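Workshop tips: when the bench robot drops a plate

Sat 8 March

Our Nudstead bench stopped itself 8 times in a week, always during a handoff to the liquid handler. The Ineo software called every one of them a "soft fault" and offered a Resume button. I don't trust that button. Try these first. 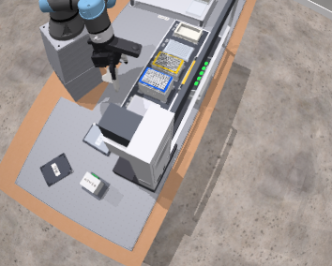

Clear the approach before you touch a setting. Half our faults went away once we stopped parking things where the gripper comes down. Flat pads and small boxes left out on the gray surface, between the arm and the deck, are what I'd look at first – low stuff gets forgotten in the plan.

Next, slow it down. Forora's guide says 70 percent speed is safe with a lidded plate. We got slips at 70 and none at 30, so draw your own conclusion.
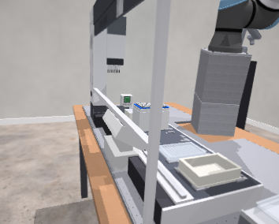
Hit the stop before you reach in, even for a plate that's an inch away. A paused arm is still a powered arm.
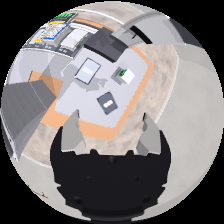

Wipe the finger pads with a dry cloth and look for wear. The Saengthong replacement pads are fine, but they cost too much and we were back to slipping in 2 weeks.

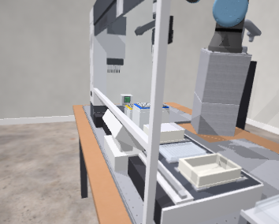 Re-teach the deck positions after any bump, however small. Don't settle for checking one spot. With the open reservoir, the well plate and the closed box sitting in a line, a small error at one end can look harmless until the arm gets to the other. Run it empty first, hand on the stop.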